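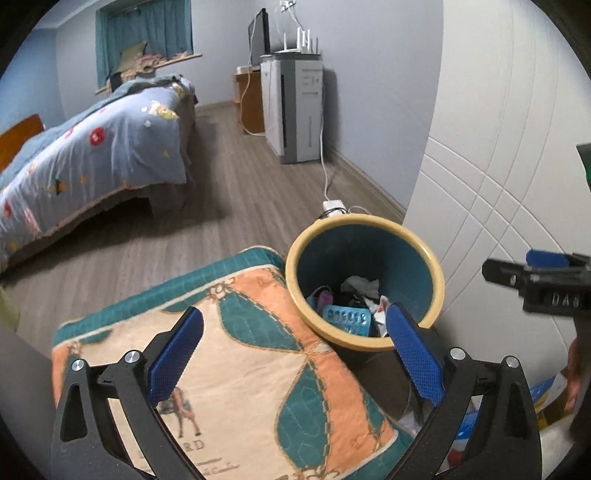
Elif Naz Gezer writes that she has lived in two other residences where bedroom bins were emptied for her, and asks why residents at Rudik House are expected to do it themselves. Her letter arrived with several others on similar matters, and the answers are collected on this page for all residents of the Erkurville and Zultstead buildings.

Bedroom Waste, Floors and Mats: Frequently Asked Questions

Who is responsible for emptying the bin in my bedroom?

The resident is. Housekeeping staff clean the corridors, shared kitchens and shared bathrooms, and do not enter bedrooms for routine cleaning. This arrangement was adopted in all 264 rooms after residents asked for fewer staff visits to private space. Residents who are unable to carry waste to the collection room for reasons of health or mobility may request assistance from the Residence Office, and there is no charge for this service.

How often should the bin be emptied?

At least once a week, and on the same day if it contains food, food wrappers or anything damp. Bins should also be emptied before any absence of more than two nights.

Is a bin supplied with the room?

One small open bin is supplied with each room. Residents may use a bin of their own in any color or style, provided that it stands on the floor and does not block the door or the heater. The supplied bin should then be stored in the closet and returned to its place at the end of the stay. A missing bin is charged at the replacement price shown in the room inventory.

Do I have to use a liner?

Liners are recommended but not required. Rolls of small liners are available from the front desk without charge. A resident who prefers to use the bin without a liner should wipe it out with a damp cloth and ordinary dish soap each time it is emptied, and let it dry before use.

Can empty blister packs go in the bedroom bin?

Yes, if every cavity is empty. Blister packs usually combine plastic and foil, and the local recycling service does not accept them with household plastics. They belong in general waste unless the resident chooses to take them to a pharmacy that collects them.

What should I do with medicine I no longer need?

Tablets, capsules and liquids must not be placed in any bin in the building, and must not be flushed. Please return them to a pharmacy in their original packaging. The front desk cannot accept medicine on a resident's behalf. Needles and lancets require a rigid sharps container, and the Residence Office will explain how to obtain one.

Are used tissues recyclable?

No. Used tissues, cotton pads and paper towels are general waste in both buildings. The same applies to wrappers from candy and snacks, including those that feel like paper.

Where do I take the waste?

Each floor has a collection room beside the service stairs. General waste goes in the gray container and paper in the blue one. Glass is collected only on the ground floor. The collection rooms are open from 6 a.m. to 10 p.m., and bags must not be left outside the door when the room is closed.

May I place a rug or mat on the bedroom floor?

Yes. Mats, quilted pads and small rugs are permitted in all bedrooms. They must lie flat and must be kept clear of the door swing. Adhesive tape may not be used to hold a mat in place, as it marks the floor finish. A non-slip underlay may be borrowed from the front desk for the length of the stay.

Should the mat be moved before I clean the floor?

Please lift it, shake it outdoors and set it on a chair while the floor is swept. The courtyard at the Zultstead building has a rail that may be used for airing mats and bedding. Mats should not be shaken from windows or over the stairwell.

How should a quilted mat be washed?

The care label should be followed wherever there is one. In its absence, the laundry room staff suggest a cool, gentle cycle with a mild detergent, followed by drying flat. Mats with printed fabric or stitched patches should be washed separately the first time in case the colors run. The large machines in the Erkurville laundry room are suitable for mats; the small machines on the upper floors are not. Muammer Işık at the laundry desk can advise on stains.

What may I use on the floor itself?

A soft broom or a vacuum cleaner with a brush head is sufficient for weekly cleaning. A well-wrung mop may be used for spills. Steam cleaners, wax and abrasive powders are not permitted on bedroom floors. If a liquid has reached the joints between planks, please wipe it up and report it to the Residence Office.

Can I borrow cleaning equipment?

Brooms, dustpans, mops and vacuum cleaners are kept at the front desk of each building and may be borrowed for up to two hours against a signature. Demand is highest in January and at the end of each term, when it is advisable to reserve a vacuum cleaner in advance.

What happens at a room inspection?

Rooms are inspected once per term with written notice. The inspector checks the condition of the floor, the furniture and the windows, and notes whether waste has been removed. Personal belongings are not handled. Residents may be present and will receive a copy of the completed form.

Whom do I contact with a question that is not answered here?

The Residence Office is in Room 230 of the Yalçınkaya Building, and may be reached on internal extension 344. Written questions may be left in the box at either front desk and should include the resident's name and room number.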